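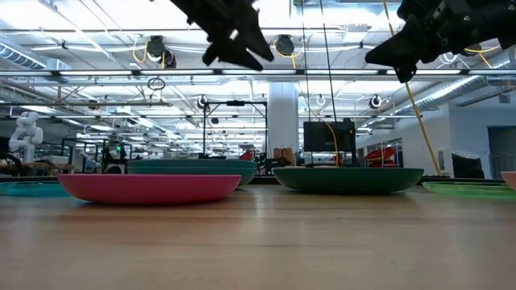
**Readiness score** is the name given to a single daily figure, most often out of 100, that a wrist-worn fitness tracker shows its wearer on waking. It is meant to say how well the body has recovered and how hard the day ahead can be. Makers use different words for it (recovery, charge, body balance), and each works it out in its own way. Whether it measures anything that a person could not tell by getting out of bed is disputed.

## Background

Early trackers counted steps and little else. Once optical pulse sensors became cheap enough to fit in a wristband, makers had a night's worth of heart data for every customer and needed something to do with it. The Cirnon band is usually named as the first in its price range to boil this down to one number. The Handa and the Lindgren watches followed with scores of their own, and by then a tracker without one was hard to sell.

## How it is worked out

Most scores draw on resting pulse, the small changes in time between heartbeats, and length of sleep. Some add skin temperature or the previous day's exercise. These are compared with the wearer's own recent average, so a new device shows no score for the first few nights, or shows one and quietly revises it later.

The share given to each input is rarely published. Cirnon's help pages say only that the figure "reflects many signals", and the wording has been changed 3 times without becoming any clearer. Critics point out that a score whose recipe is secret cannot be checked, and that a software update may raise or lower it overnight with no change in the person wearing it.

## Accuracy

Pulse at rest is the part that wrist sensors do fairly well. Sleep is weaker. A tracker infers sleep from stillness and pulse, and a person lying awake with a book may be credited with a good hour. Tattoos, a slack strap and cold hands can all spoil a reading.

The most quoted informal test was carried out by Čestmír Lukáč, a running coach, who wore a Handa on one wrist and a Lindgren on the other for 40 nights. On several mornings one device advised hard training while the other advised rest. Lukáč's notes, posted on 5/29/21, are often passed round as proof that the scores are worthless. They prove rather less than that: he was one man, he swapped wrists partway through, and he kept no record of how he felt before looking at the screens. Disagreement between 2 devices shows that at least one of them is wrong, and leaves open which.

## Effect on wearers

Supporters say the score makes people take rest seriously. Runners who would never skip a session on their own judgement will sometimes do so when a watch tells them to.

Against this, Cletus Obi has argued in a series of columns that the number shapes the mood it claims to report. A low figure seen first thing, in his account, is enough to make a decent night feel like a poor one. The idea is plausible and has been repeated widely, though Obi offers mainly his own mornings as evidence. He also reviews trackers for a living - a fact that his columns mention less often than they might.

## Paid access

The Imum band came with its score free of charge at launch. In January of its second year the figure was moved behind a monthly fee, while the raw pulse readings stayed open to all. Owners complained that they had already paid for the band. The company replied that the score had been "greatly improved", and gave no details. Existing owners were later allowed to keep the older version, which remains available in the settings menu under a different name.

## See also

- Heart rate variability
- Sleep tracking
- Step counter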